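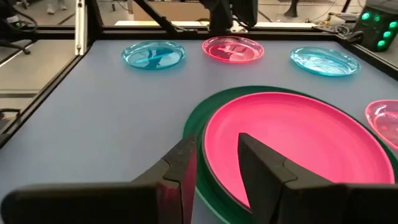

Grip training for lifters — speaker notes
Summer coaches' seminar, 29th June
Storex hall, second slot after lunch

Slide 1. Title only
Wait for the doors to close. Confirm the handout has reached the back rows. The handout has the full loading tables. The slides do not.

Slide 2. Scope
This talk covers hand and forearm strength for people who already deadlift, row and carry. It does not cover climbing, arm wrestling or rehab after injury. Refer rehab questions to whoever is treating the lifter.
Definition for today: grip strength is the force the hand can hold or produce against a given object. Change the object and the number changes. A lifter with a strong barbell hold can be poor at a thick handle, and the other way around.

Slide 3. Four kinds of grip
Support grip. Fingers wrapped around a bar, held for time or distance. Deadlift, farmer's walk, chin-up.
Crush grip. Fingers closing toward the palm against resistance. Hand grippers, torsion spring type.
Pinch grip. Thumb against fingers, object does not touch the palm. Smooth weight plates, blocks, hubs.
Open-hand grip. Handle too thick for fingers and thumb to meet. Thick bars, large dumbbell handles.
Ask for a show of hands: who programs any thumb work at all. Do not comment on the result.

Slide 4. Why the barbell is not enough
The double overhand deadlift trains support grip well up to the point where the bar starts to roll. Past that point most lifters switch to mixed grip, hook grip or straps. The back and legs keep getting heavier work and the hands stop.
First fix costs nothing: keep every warm-up set double overhand, no straps, up to the last set that holds. Write down that weight. It is the first grip number in the log.

Slide 5. Case log, one lifter
Intermediate male lifter, training at our Worku site. Double overhand deadlift stuck at 151 kg for two full training blocks. Mixed grip pull well above that.
He added two short grip sessions a week and changed nothing else in the program. After 13 weeks the double overhand pull was 200 kg for a single, chalk, no hook.
Caution for the room: one lifter, one log. He had neglected his hands for years and had easy progress waiting. Do not promise this to anyone.
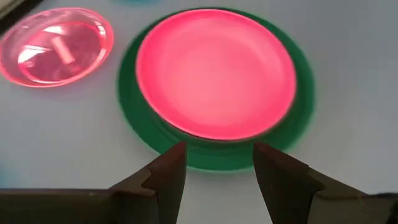 Slide 6. Pinch work
Start with a two-hand pinch. Most people begin with one hand, go too heavy, and let the wrist bend back.
Set-up: feet hip width, object between the feet, arms straight, thumbs on the near side, fingers flat on the far side. Wrist neutral. Stand up using the legs. Hold at the top.
Work sets: four holds of eight to twelve seconds, two minutes between. Add weight when all four holds reach twelve.
Width matters. A narrow block loads the thumb in a closed position, a wide block loads it open. Pick one width and stay on it for a block of training, or the numbers cannot be compared.
Surface matters too. Paint, rust, chalk build-up and humidity all change the friction. Brush the surface before testing. A rise in August can be hard to read if the gym is damp.

Slide 7. Thick handle work
Same schedule as pinch, but lift for singles and doubles as well as holds. The handle tries to roll open the fingers, so the lower the pull, the better the control. One-arm deadlifts on a thick dumbbell handle are enough.
We use the Stokar handle at both sites. Any handle with a fixed diameter will do. Foam sleeves compress under load and give a flattering number — acceptable for training, poor for testing.

Slide 8. Grippers
Low volume. Five or six hard closes per hand, twice a week, after two easy warm-up closes. Ratings vary between makers and between two grippers of the same model. Have each lifter train and test on the same one.
Balance with finger extension. Rubber bands around the fingertips, two sets of 19 or so is how the old handout had it; the new one says two sets to mild fatigue. Use the new one.

Slide 9. Where it goes in the week
After the main lifts, never before pulls.
Pinch and gripper on one day, thick handle and carries on the other.
At least two days between the sessions.
Drop all extra grip work in the last week before a meet.

Slide 10. Warning signs
Pain on the inside or outside of the elbow: cut volume in half, keep extension work if it is pain-free.
Pain at the base of the thumb: stop pinch work, check block width when it resumes.
Numbness or tingling in the fingers: stop and refer out.
Torn calluses come from high bar placement in the palm. Set the bar at the base of the fingers.

Slide 11. Testing
Test every fourth week. Three numbers: best double overhand deadlift, best two-hand pinch for five seconds, best thick handle single per hand. Same equipment, same order, same chalk.
The Bitanex log sheet has columns for all three. Copies are on the side table, next to the sign-in list.

Slide 12. Questions
Likely ones. Straps: yes, on rows and high-rep pulls, once the unstrapped sets are done. Hook grip: fine, log it separately. Wrist rollers: useful for forearm size, little carryover to pinch.
Ten minutes, then hand the microphone to the next speaker.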